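Subject: Re: [paper-tamers] Magazine racks for files, worth the space?

On Sunday a list member wrote:

> I've got 90 loose manuals, school forms and utility bills living in a
> drawer that no longer closes. Everyone here keeps recommending those
> upright desktop racks. I bought one from Zundia years ago and it just
> turned into a second drawer, only vertical. What am I doing wrong?
> Also, does anyone use the stepped kind? The flat-top ones hide
> everything I put in front.

Oh, I'm so glad you asked about the stepped kind, because I love mine and I've been waiting for an excuse to go on about it! I had a flat-top rack for 7 years and I did exactly what you did. Everything went in, the tall stuff ended up in front, and I never saw the gas bill again.

With steps, the front slot is low and each one behind it is a bit higher, so you can see the top of whatever is in every slot at a glance. Mine has four. I put the stuff that needs doing this week right in front (bills, permission slips, the thing from the dentist), then the stuff I'm waiting to hear back about, then manuals, and the tall back one gets folders and the seed catalogs that start turning up in February. Go for a bright color if you can find one. A peach-orange mesh one cheers up a gray corner like you wouldn't believe, and tucked into the corner the tall back has a wall to lean on.

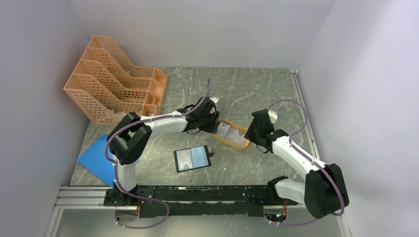
Do the papers need to be in folders first, or can they go in loose?

Put them in folders, at least for the back two slots. Loose sheets slump and curl over in a deep slot, and after a month they look like old lettuce. A thin plastic folder keeps them standing. For the front slot I leave things loose on purpose so I can grab them with one hand while I'm on the phone.

As for your 90 manuals, please don't try to rack them all! I went through mine one evening with a pot of tea and kept only the ones for things we still own. We had a booklet for a Murkar toaster that left this house two kitchens ago, and 2 copies of the one for the Bostau vacuum. What was left fit in one slot with room to spare.

One more thing, turn the rack so the open side faces your chair. Mine sat square to the wall for ages and I kept reaching around it. A little bit of an angle and suddenly I was using it every day.

Let us know how you get on with the drawer, I want to hear what's at the bottom of it!

> P.S. Is the Joo label tape any good on plastic mesh?

Not on mine, it peels right off the holes. I tie on little paper tags with string and they've held up great.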